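Budgeting for a two-armed bench setup with proper hands: what have I forgotten?

Posted in Equipment and Buying, June 7, 2020
Asked by Innes Cairns

Hello all, and apologies in advance for the length, I do tend to go on. I look after the small handling lab at Carnutley, and after a good deal of asking we have been told we may put together a plan for a bench with two arms and fingered hands. The work will be picking up and turning over small boxed goods, mostly retail cartons of the sort that computer parts come in, and passing them from one side to the other.

I went over to see the bench at Prestow before writing anything down, and they were very kind and let me stay far longer than I'd asked to. Theirs is more or less what we want, so I'm using it as my pattern. One hand comes round the carton from the side, finger over the top and thumb low down, and the other stays open and ready over the table.
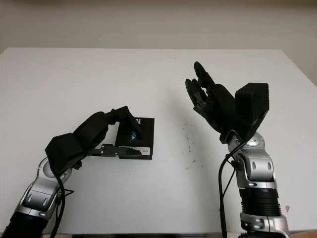 What I have on the list so far

Two arms, two hands, the table, one head-height camera with its mount, a computer to run it all, and a first lot of test cartons. I have 7 weeks before the plan has to go in, and it gets looked at in July. The arms and hands are quoted together by Drullau, and I'm fairly happy with that part.

What I'm unsure of is everything else. Should I be putting money by for spare fingers, and if so how much? Is a plain white table all right or will we regret it? And do people budget for the cables, or do they come with the arms and last as long as the arms do? I'd sooner ask for too much now than have to go back with my cap in hand in the autumn.

Thank you for reading all that!

3 answers

Wen-hsiung Tsang

What a nice thing to be planning, Innes, and you're asking at the right time. I have been through this twice, once well and once rather badly, so here is what I would put in.

Spare fingers, yes, definitely, and ask whether they are sold singly or only as a whole hand. On our first bench we could only buy the whole hand, and it was a horrid surprise in the second year. The thumb is the one that went first for us, I suppose from being pushed along the tabletop to get under the low edge of things. If Drullau will sell single fingers, put down two thumbs and one of each of the others. If they won't, you need to know the price and the wait for a complete hand, and that has to go in the plan as its own line and not be tucked away under "sundries", where it will be the first thing struck out.

Cables: look at your own picture and see how the thick ones bend on their way down past the forearms. Every bend like that is somewhere I'd expect wear sooner or later. We keep one full set per arm in a drawer and a bag of clips. Do ask for the cables to be listed on the quote by length, so you can reorder the same thing without measuring (we measured, and we got it wrong).

The table is a matter of taste up to a point. White does show every mark, and you can see scuffs and little specks on that one already, but I rather like that. Dark cartons stand out beautifully against it for the camera. What I would do is price a replacement top separately from the legs. Ours cost us 621 pounds as a complete table, and we only ever needed the top.

Also, cartons! Everybody under-orders them. A thin card box that gets squeezed for a living goes soft at the corners, and then your hand is learning about soft boxes. I'd put down 100 of your commonest size and 60 of the next, flat-packed if the maker will do it, and something to weight them with.

One last thing and then I'll stop. Put in money for somebody's time. Setting up two arms so they don't knock into each other took us far longer than bolting them down did, and there was no line for it at all.

kettle_and_bench

Get a service contract. We didn't and wish we had.

Kuo workshop

Agree with nearly all of Wen-hsiung's list, though I'd go easier on the spare thumbs to begin with. Buy one, see how you get on, and keep the money for the other set aside if your place lets you carry it over (ours doesn't, so I do understand the temptation to buy the lot).

Two small things to add. Check how far the housings at the wrists stick out before you fix the distance between the arms. Ours are bulky and they need more room than the drawings made me think, and we ended up paying for a wider table. And ask Drullau who pays the carriage if a hand has to go back for repair, as the answer wasn't on our quote and it came up sooner than we'd have liked.

Innes Cairns

Thank you both so much, and kettle too. I've written to Drullau this morning to ask about single fingers, the carriage and the cable lengths, and I've moved the table top on to its own line. I hadn't thought of the setting-up time at all, so that's gone in as well. Will come back and say what they quote.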